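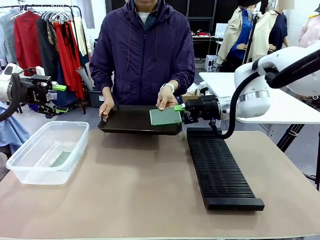
Tray held level, right gripper on the edge of the green board.

Ernetti two-arm bench: the questions we keep getting

Last updated October 22, 2018. Written in a rush between sessions, will tidy later.

What is it?
Two arms, one table, one job: moving flat boards between a tray, a bin and a slotted rack. Built at Sorketti, which is a shared workshop, so everything has to come off the table at closing. Ernetti is just our name for the build. You can't buy one.

Is it finished?
No. Picks from the tray most days. Putting a board into the rack is hit and miss. Left arm still needs its limits redone.

What did it cost?
Arms came second hand as a pair and we've agreed not to publish the price, sorry. Everything else (table clamps, tray, rack, fingertip pads, cable, power strip) came to £269. Half of that was cable we bought twice.

Why are the fingertips green?
Only colour the pads came in at the time. We tried bare black fingers first and the boards slid straight out. Any soft grippy pad will do, cut it a bit oversize and trim after glueing. Ours are good for a few weeks then they go shiny. Swap both on a gripper at once or it closes crooked.

Why does someone hold the tray?
Because the clamp version isn't done. Holding it by hand also lets us try odd heights and tilts without re-fixing anything. Two hands, keep it level, keep your fingers off the side the gripper is coming from. In August we tried a tray on rubber feet and it walked across the table.

How heavy a board can it lift?
We stop at 500 g. It will do more but the wrist sags and then the board goes in nose down.

Where are the cables meant to go?
Down the outside of the arm with a proper loop at the wrist. Leave more slack than looks sensible. Shuk-fan Hsieh redid all of ours after the second one pulled out mid-move, and her loops are the ones to copy. Ask her before you cut anything.

What about the rack? 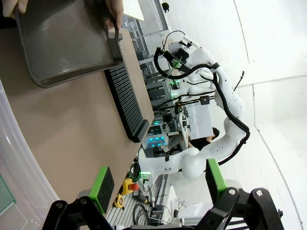
Racks are the bit people get wrong, so read this twice. Slots need to be wider than the board plus the wobble in your arm, and our wobble is worse at full reach. Ours is a long black one with the fins very close together, which is lovely for storage and horrible for a robot. It lies at a slant on the table on purpose: square to the edge, the right elbow ran out of room. Before you start, check nobody is holding the tray over it the way you see there, with the lower rim hanging above the table. Tray away first, then move. We aim for every other slot and that helped alot.

What do I put the spare boards in?
Any clear plastic bin. Clear matters, you want to see if there's one left lying flat on the bottom. The grippers hate that. We lift those out by hand.

How do you count a success?
Board in slot, upright, both fingers let go, nobody touched it. Last full session was 66 tries, 63 off the tray cleanly. We don't give the rack number yet becuase it changes every time we move the table.

What software?
Canov for the motion side, plus our own scripts. The scripts are ugly. Copies on the workshop drive under "bench", read the notes file first.

Can I use it?
If you've done the bench induction, yes. Two people minimum, one on the stop button. Book it with Khương on the workshop list and say which arm you need. No loose sleeves or dangling cords near the grippers, tuck them in.

Can I build my own at home?
Start with one arm. Really. Fix it to something heavy, get it picking one board off one tray, then think about a second. Questions not covered here go on the list, not to Shuk-fan's phone.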